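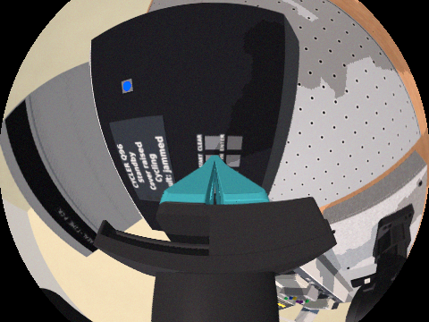 Figure 1. Rendered view of a cycler with its status display (CYCLER Q96, Standby).

4. Redemption Delay and Secondary Market Discounts

4.1 Setting and data

The Velto token is a dollar-referenced token issued against a pool of short-dated bills and bank deposits. Holders who have passed the issuer's identity check may return tokens for dollars at par, less a fixed fee. All other holders must sell on a secondary market. The token trades on two venues of interest, Clivik and Fetthorpe. Clivik runs a central limit order book with dollar settlement. Fetthorpe quotes the token against other tokens only, so a dollar price on Fetthorpe has to be built from two legs. We use the Clivik mid-price as the main series and return to Fetthorpe in Section 4.5.

The redemption sample contains 1602 requests. Each record gives the time the tokens were received at the issuer's address, the time the dollar payment was released, the number of tokens, and an account code that is stable across requests. Of these, 580 were received in February, the month in which the token traded below par for its longest unbroken stretch. The remaining requests are spread unevenly over the sample, with a tendency to bunch near month ends.

Redemption delay is defined as the difference between the release time and the receipt time. Two features of this measure should be kept in mind. First, it excludes any time the payment spends in the banking system after release. A holder who is told that a payment has been released may still be waiting for usable dollars. Second, receipt is recorded when the token transfer reaches the confirmation depth required by the issuer, and that depth was not changed during the sample. The measure is therefore a lower bound on the wait experienced by the holder, but it is comparable across requests.

Requests received outside banking hours are kept. Dropping them would remove exactly those cases in which the token market is open and the dollar market is closed, and the gap between the two is part of what we want to measure. We include an indicator for out-of-hours receipt in every specification.

4.2 Why delay should matter for price

Suppose a trader with redemption access sees the token offered below par. Buying the token and redeeming it yields the discount, less the redemption fee, less the cost of funding the position until payment is released. If the delay is short and known in advance, the funding cost is small and the discount cannot move far past the fee. If the delay is long, the funding cost rises in proportion. If the delay is uncertain, the trader also carries the risk that the reserve pool turns out to be worth less than stated before the request is reached in the queue.

Let p be the market price, f the redemption fee, r the funding rate per unit of time, D the delay, and q the probability per unit of time that redemption is suspended, with recovery value v after suspension. To first order, the trader is indifferent when

1 – p = f + r E(D) + q E(D) (1 – v) (1)

The first two terms on the right are the ordinary costs of the trade. The third is a credit term. It grows with expected delay, so a longer queue widens the discount even when the trader's view of the reserve is unchanged. This is the channel of main interest. It differs from the run channel studied by Grigaitė, in which holders sell because they expect other holders to sell, and the queue itself plays no part.

Equation (1) treats q as fixed. In practice a longer queue may cause traders to revise q upward, as they may read the delay as a sign that the issuer is short of cash. We do not separate this effect from the direct one. The estimates below should be read as the combined response of the discount to the queue, including any change in beliefs that the queue brings about.

Position limits are a further complication. A trader with a fixed amount of capital can hold only so many pending requests. When delay rises, the same capital supports fewer round trips, and the trader may demand a larger return on each. This would make the relation between discount and delay convex. We test for convexity in Section 4.4.

4.3 Specification

The Clivik mid-price is sampled every 5 minutes. For each interval we compute the discount, defined as one minus the mid-price, and the queue, defined as the total value of requests received but not yet released. The queue is scaled by the outstanding supply of the token. Intervals in which Clivik showed no resting order on one side of the book are treated as missing.

The baseline regression relates the discount to the lagged queue, the average delay of requests released over the preceding day, the out-of-hours indicator, and a measure of volatility in the wider token market. Hour-of-day effects are included throughout. Standard errors allow for serial correlation within the day and across adjacent days.

Simultaneity is the main concern. A wide discount attracts redemption requests, and these lengthen the queue. The lag helps only in part, as discounts persist. We therefore use the issuer's banking calendar as a source of variation in delay. On days when the issuer's bank is closed and the token market is open, no payments can be released, and the queue grows for reasons unrelated to the price. Closures are known in advance, so they carry no news about the reserve. A trader can of course plan for them, and we would expect some of the effect to appear before the closure begins. The instrument is for this reason measured as banking hours remaining until the next possible release.

One could object that closures also affect funding directly. Traders who cannot move dollars into Clivik on a closed day cannot buy, whatever they think of the queue. We address this by adding the discount on a second token that trades on the same venue but whose issuer releases payments through a different channel. If closures acted only through dollar funding at the venue, both discounts should widen alike, and the coefficient on the Velto queue should fall to zero.

4.4 Results

The lagged queue enters with the expected sign in every specification. A larger queue is followed by a wider discount. Average delay has a separate positive effect when entered with the queue, although the two are correlated and their individual coefficients are less stable than their sum. The out-of-hours indicator is positive and becomes smaller once hours to next release is included. Volatility in the wider market matters mostly through its interaction with the queue: on calm days with a short queue, it has little effect.

The instrumented estimate is larger than the least squares estimate. This is the opposite of what simple reverse causality would produce. One reading is that traders respond more to delay they can predict than to the average delay recorded over the past day, which mixes routine requests with a few that were held for account review. When requests under review are removed, the two estimates move closer together and the ranking does not change.

Adding the second token's discount lowers the queue coefficient but does not remove it. Some part of the closure effect does run through dollar funding at the venue. The part that remains is specific to the token whose redemptions are waiting.

The relation is convex. A squared queue term is positive, and a piecewise version shows a flat segment for short queues followed by a steeper one. The position of the break is poorly identified, and we place no weight on it. February supplies most of the long-queue observations, and when that month is dropped the squared term keeps its sign but loses precision. The linear term is little changed.

Account-level records give some support for the capital explanation. Redemption is concentrated in a small group of accounts that file repeatedly. During long queues these accounts tend to wait for one payment to be released before filing again, whereas accounts outside the group show no such pattern.

4.5 Fetthorpe prices and limits of the data

The Fetthorpe series gives a wider discount on average. Part of this is mechanical, as the second leg introduces its own error. When the leg token was itself below par, the computed Velto price inherited that shortfall, and we correct for it using the leg token's Clivik price. The corrected series follows the main series closely outside February. Within February it lags on the way down and recovers later, in line with slower transfers between the venues.

We have no data on bilateral sales. Valdis Butkienė has pointed out in correspondence that large holders may have sold claims in the redemption queue directly to each other, at prices that never reached either venue. Such sales would leave the account code on the request unchanged. They would not affect the measured delay, but they would weaken the link between the account records and the capital actually at risk.

The reserve is observed only through the issuer's periodic statements. These do not give the maturity of individual bills, so we cannot tell whether long delays coincided with periods in which the pool was hard to sell. A daily reserve series would allow the credit term in equation (1) to be estimated separately from the funding term.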